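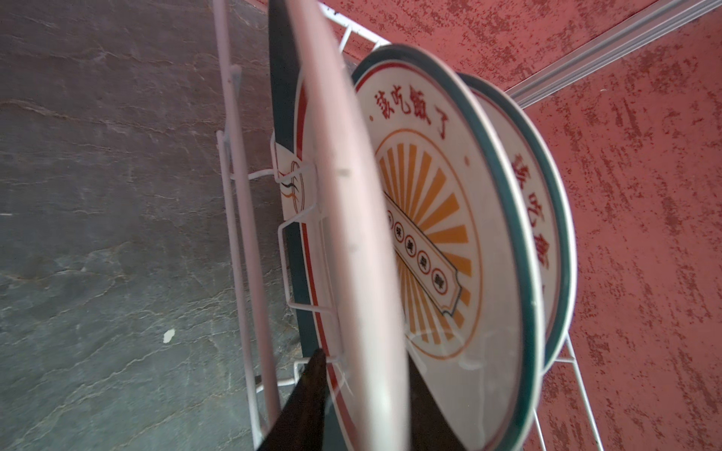 Plates are the easy part of the kitchen, Freya Cheetham objected when an early draft of this section was circulated, and a machine that can empty a rack of them has not yet shown that it can do anybody's dishes. We accept the point in part. A rack fixes the pose of each plate to within a few degrees, and the wires that separate the plates also tell the planner where a rim should be. What remains hard is the gap. Neighboring rims lie close together, wires cross the lower part of the approach path, and a finger has to enter without pushing the next plate sideways.

4.2 Plate removal

We ran 462 removal trials with two arms on a shared rail. Each trial began with the rack loaded by hand and ended when one plate lay flat on the table or when the time limit was reached. Three methods were compared: a scripted baseline using a known rack pose, the Rullance grasp planner, and a policy trained on 1,052 teleoperated episodes. The scripted baseline did well only while the rack stayed where it had been measured. A small shift of the rack - often caused by the previous trial - was enough to put a finger on a wire instead of beside it.

The trained policy recovered from such shifts more often, but it was slow. A single removal took up to 14 attempts at closing on the rim before the limit was reached. Most of the delay came at the point where the near plate fills much of the wrist view and the target is partly hidden behind it. Zieliński reports the same effect for trays. Glossy faces and see-through plates were a second source of error, as depth readings on both were unreliable.

4.3 Mixed tabletop

The second set of trials adds desk items to the same table, so that the system must decide what belongs in the rack and what does not. The layout is given in Figure 6.
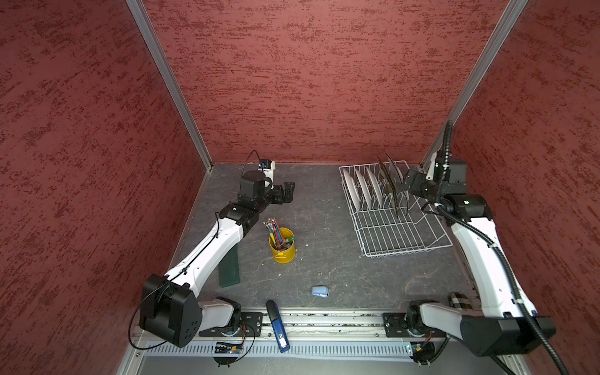

Figure 6. Mixed layout with two rail-mounted arms, dish rack at back right, and desk items on the tabletop.

Small, low objects such as an eraser were located reliably but picked poorly, with the fingers closing above them. A filled pencil cup raised the opposite problem. It was easy to grip and hard to move without tipping, and the planner had no model of its contents. We did not attempt to use the stapler as a tool; it was treated only as an item to be put away.

On these results we would not describe either chore as solved. Removal from a fixed rack is close to usable if speed is not a concern. Sorting a shared surface still needs a person nearby to reset failed trials, and we did not measure how much of that person's time is saved.

Related items
Dalleter: Rim contact sensing for thin dishes
Zosora: A household task set for two-arm systems
Rullance planner, release notes, October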